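Robotics Lab Course Handout 4
Evaluating a Two-Arm Tabletop Kit
Instructor: Adoración Cifuentes
Posted 26 Jan 2024

Read this before the lab session. You will need section 5 at the bench, so print it or keep it open on a laptop.

1. What this unit covers

In the first three handouts we looked at single arms and how to describe their motion. This unit is about buying. Sooner or later most of you will be asked whether a lab or a small shop should pay for a robot kit, and you will have a sales sheet and maybe one afternoon with the hardware. The question for this unit is how to spend that afternoon.

The kit under review is the Stesley Duo, sold by Stesley as a bench kit for teaching and for collecting demonstrations. We compare it on paper with one other offer, the Olmedo Bench Pair. We have the Stesley kit for hands-on work. We do not have the Olmedo, so everything in this handout about it comes from the quote and the manual, and your report should treat it the same way.

2. What is in the offer

The Stesley quote has four lines.

Base kit: two arms, two grippers, the extrusion frame, cables and power supplies.
Camera set: wrist cameras and one fixed camera, with brackets.
Software: the Stetine control package, one seat, first year included.
Support: remote help by e-mail and a spare finger set.

The control computer is not included. The table is not included either. Two groups last year left the table out of their cost sheet and lost points for it. The frame has to be fixed to something flat and heavy, and a folding table will not do.

The arms are quoted with a payload of 3,000 grams for the pair working together. Read that line again. It is the number for both arms holding one object close to the base. The figure for one arm at full reach is given on a later page of the manual and is much lower. You will look it up as part of Exercise 1.

The software license renews each May. If the renewal lapses, the arms can still be moved by hand and powered on, but the recording and playback functions stop. Your cost sheet should cover more than the first year.

3. Terms used in this handout

Workspace: the part of the table an arm can reach with its gripper pointing in a useful direction. This is smaller than the part it can touch.

Shared workspace: the area both arms can reach. On a two-arm kit this is what you are paying for.

Handover: one arm passes an object to the other without setting it down.

Fixed camera: a camera that does not move with either arm.

Wrist camera: a camera mounted near the gripper, so its view moves with it.

Occlusion: something blocks the view of the thing you care about. In wrist views the fingers themselves are often the cause.

Trial: one attempt at one task, from the start pose to the stop signal. A dropped object still counts as a trial. So does an attempt you gave up on.

4. How to read a sales sheet

Start with what is measured and what is only claimed. "Repeatability" on a sheet usually means the arm returned to the same pose many times with no load and no contact. That is worth knowing, but it says little about picking up a pencil.

Next, look for the objects. Demo videos tend to use blocks and cups. These are stiff, they stand up by themselves, and they do not care much which way the fingers come in. A fair test has things that lie flat, things that roll, soft things, and things with a cord attached. Desk supplies are good for this. They are cheap, everybody knows what they are supposed to do, and they vary a lot in size.

Then look at the cameras. A quote may list three cameras and still leave you with no good view of the fingertips. Ask for a still from each camera with objects on the table, and check whether you could tell a person over the phone where to move.

Fixed view of the Stesley bench first, then a wrist view.
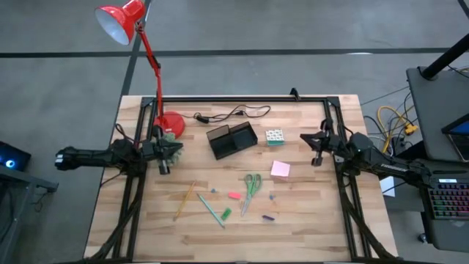
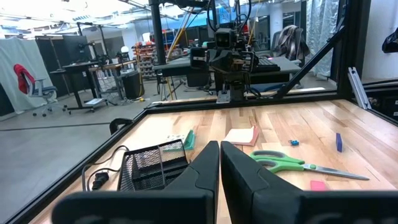
5. Bench procedure

Work in pairs. One person runs the arms, the other writes. Switch after the second task.

Step 1. Check that the area inside the frame rails is clear of hands, sleeves and bags. Find the stop button and press it once before power is on so you know how it feels.

Step 2. Power on the left arm, wait for it to finish its self-check, then the right. Starting both at once can trip the supply on our unit. Write down whether the manual mentions this.

Step 3. Save one still from the fixed camera and one from each wrist camera. Label them with your group number. You will need them for the report.

Step 4. Run the four tasks below. Do 20 trials of each. Put the objects back by hand between trials, and move them a little each time. If you put the eraser in the same place every time, you are testing the playback function and nothing else.

Task A, flat pick. Pick up a pencil or pen from the table and set it down in the other half of the workspace.

Task B, small pick. Pick up an eraser and place it in one compartment of the desk organizer.

Task C, soft pick. Pick up a soft object with one arm and hold it off the table until your partner calls time. The soft object must not be crushed so far that it fails to spring back.

Task D, handover. Pick up the scissors by the handles with one arm, pass them to the other, and set them down. Blades closed at all times. If they open, stop, and close them by hand with the arms paused.

Step 5. For each trial, write down the outcome (done, dropped, missed, stopped) and one short remark. "Slipped from left finger" is a useful remark. "Bad" is not.

Step 6. Return both arms to the rest pose before you cut power. They will sag if you cut power in mid-air, and the grippers cost more to replace than you would think.

6. Things to look for

Cables. The arms have cables running along them, and other cords may be lying on the table. Note any trial where a cord limited what you could do or where you had to stop and move one.

Finger shape. The fingers on this kit are large compared with an eraser. Compare how you approach a small item with how you approach the organizer. Do you come in from straight above each time, or at an angle? Does the gap between the fingers line up with where you thought it was?

Neighbors. Objects close to each other are harder than objects alone. Record how near the closest other object was when a pick failed.

Operator learning. Your last trials will probably go better than your first ones. That is you improving, and the kit is the same kit. Plot the outcomes in order before you average anything.

View choice. For each task, note which camera view you used most. Some people barely look at the wrist views until the last inch of travel. Others never look at the fixed view at all. Both are fine, but a buyer needs to know which cameras are worth paying for.

7. Results from an earlier group

A shorter version of this procedure was run on the same kit by a previous section. Their log has 2,243 trials over the full term, across all teams. I am giving you the general findings and not the full table, because I want your own numbers first.

Flat picks were the hardest single-arm task. Thin round objects tended to roll away when one finger touched before the other. Teams that lowered the gripper slowly and closed it late did better.

Small picks went well when the eraser stood away from other things and poorly when it was close to something taller.

Soft picks were easy to hold and hard to grade. Teams disagreed on what counted as crushed. Agree on a rule with your partner before you start.

Handovers took far longer than anyone expected. Most of the time went into lining up the second gripper, and very little into the pass itself. The Stetine package has an alignment aid for this. It was not in the version the earlier group used, so you will be the first section to try it. Run half of your Task D trials with it on and half with it off.

13 trials in that log were ended with the stop button. All of them are marked with a reason, and I expect the same from you.

8. Comparing with the Olmedo

The Olmedo Bench Pair comes with shorter arms and a lower price. It includes the table. It has one wrist camera as standard, with a second sold separately. The software has no yearly fee, but it does not record and play back both arms together unless you add a module.

There is also a service option. Sarkel rents two-arm benches by the month, with setup and removal included, and will swap a failed arm within the rental. For a project shorter than one school year this can be the cheaper route. For a teaching lab that runs every term it usually is not, but do the sum yourselves with the current quote. The quotes are in the course folder.

Do not rank the three on price alone, and do not add up points in a weighted table unless you can say where the weights came from. Start from a task that a real buyer has and ask which offer can do it.

9. Exercises

Exercise 1. Find the single-arm payload at full reach in the Stesley manual. Name two desk objects and two workshop objects you would not ask one arm to lift at that reach.

Exercise 2. Sketch the shared workspace on your own still from the fixed camera. Mark the area where a handover would be easiest, and say why.

Exercise 3. Take one of your wrist stills and list what the fingers hide. Suggest one change to the camera mount and one drawback of that change.

Exercise 4. Write a one-page recommendation for a buyer who wants to sort returned office supplies into bins. Pick Stesley, Olmedo, Sarkel or none of them. "None of them" is an allowed answer if you back it up with your trial log.

10. What to hand in

The trial log as a plain spreadsheet, one row per trial. The labeled stills. The cost sheet, including table, computer and license renewals. The one-page recommendation. One submission per pair, both names on the first page.

Late logs are accepted if the bench was down during your slot. E-mail me the same day so I can check it against the booking sheet.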